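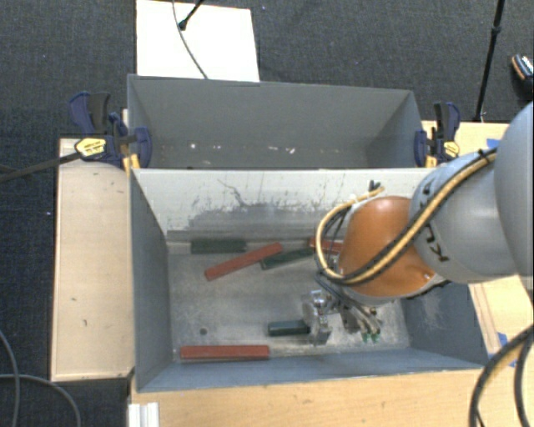
Fig. 3. Gripper low in the front bin, with red and dark green blocks at the back wall and near the front.

Section 4: Fitting a gripper and running the two-bin comparison

I'm assuming you've got the arm bolted down and talking to the Stornesa controller by now. If it still throws a start-up fault, go back to section 3, as nothing here will work until that's cleared.

I wrote this section after comparing the metal Lombardi gripper with the soft-fingered Wolov one on our bench in Trorambridge. You may have something else entirely on the end of your arm, and that's fine. The method is the same, and the settings at the end are a place to start from.

4.1 Setting up the bins

1. Put the two bins one behind the other, with the rims touching. In these steps the front bin is the one nearest you.

2. Clamp them where they meet, one bar clamp on each side. Do them up hand tight and then a touch more. I used to skip the clamps, and every time the gripper nudged a wall the front bin crept along and all my taught positions went with it.

3. Run your hand round both bins and push at the corners. If anything shifts, do the clamps again.

4. Stick a bit of tape on the bench next to the bins and write the date and the gripper name on it. You'll want this when you come back after a few days and can't remember which set of positions goes with what.

Note: Old bins are fine! Scuffs and scratches make no difference to the grip. What you don't want is a dented floor, so hold a straight edge across it before you start.

4.2 Fitting the gripper

Caution: Arm stopped, controller in hold and the emergency stop pressed in before your hands go anywhere near the flange. Every time, even for one loose screw.

1. Offer the gripper up to the flange and get all the screws started before you tighten any of them. Then tighten across the circle, a bit on each side.

2. Connect the gripper lines. Give each one a gentle tug. If it comes out in your hand, it wasn't in.

3. Lay the cables along the last link and strap them, leaving a proper loop by the wrist joint. Too short and the joint will pull a plug out when it turns. Too long and the loop drags through the blocks, or catches on the bin rim on the way out (I've managed both in one afternoon).

4. Release the stop and turn the wrist slowly by jog, all the way one way and all the way back. Watch the loop the whole time and keep a finger on the stop button.

5. Open and close the gripper with nothing in it. The Lombardi shuts with a good hard clack. The Wolov hardly makes a sound, so look at the fingers and don't wait to hear it.

Caution: The Lombardi's plates are metal and they don't give. Keep fingers out of them even when you're only testing.

4.3 Teaching the floor height

This is the step I'd ask you to take slowly. A soft finger forgives you if you come down too far, but a metal one puts the load straight into the wrist.

1. Set jog speed to its lowest and bring the gripper over an empty patch of floor in the front bin.

2. Come down in small steps until a sheet of paper just drags under the tips.

3. Go back up 8 mm and save that as the floor height. For the Wolov you can go lower, but start from the same place so the two runs can be compared.

4. Do the same in each corner. If one corner reads differently from the others, check the bin is sitting flat before you touch the settings.

Note: The back wall of our bins slopes, and yours may too. Bring the gripper down next to it and make sure the widest part of the tool clears the slope, as well as the tips. Aitana Collado spotted this for me when I was blaming the controller for a force trip that was really the gripper body leaning on the wall.

4.4 Loading the blocks

1. Tip the blocks into the front bin and leave the rear one empty.

2. Don't tidy them up. Some should end up against a wall and some in the open, lying at whatever angle they like. A neat row makes every gripper look brilliant.

3. If you use more than one colour, mix them. My camera settings were happier with red than with dark green to begin with, and I'd have missed that with only red in the bin.

4. Take a still from the fixed camera before each run and save it with the run number.

4.5 Running the comparison

1. Load the two-bin programme and set travel speed to 400 mm/s. Please don't go faster on the first day.

2. Run the first pass with your hand on the stop. The arm picks from the front bin and places in the rear one until the camera finds nothing more to pick.

3. Write down every miss and what sort it was: wouldn't close, closed on nothing, dropped on the way. The log only gives you a fault code, and the code is the same for the last two.

4. Swap the contents back and repeat until you have 3 clean passes with that gripper.

5. Change grippers, then go back to 4.2 and do the lot again, floor height included. I know. Do it anyway — the two tools are not the same length.

Note: Blocks lying flat along the base of a wall are where the grippers differed most for me. The Lombardi's thin plates got in behind them more often, while the Wolov tended to ride up the slope. Out in the open I couldn't pick a winner.

Starting settings

Travel speed: 400 mm/s
Height above floor: 8 mm
Retries per block: 3
Check flange screws and cable strap: every 3,000 picks

Pierina Villa looks after the settings file, so if you find numbers that suit a different gripper, send them to her with the name of the tool and your miss notes. She'd like the bad runs as well as the good ones.

Camera lighting and colour settings are in section 5.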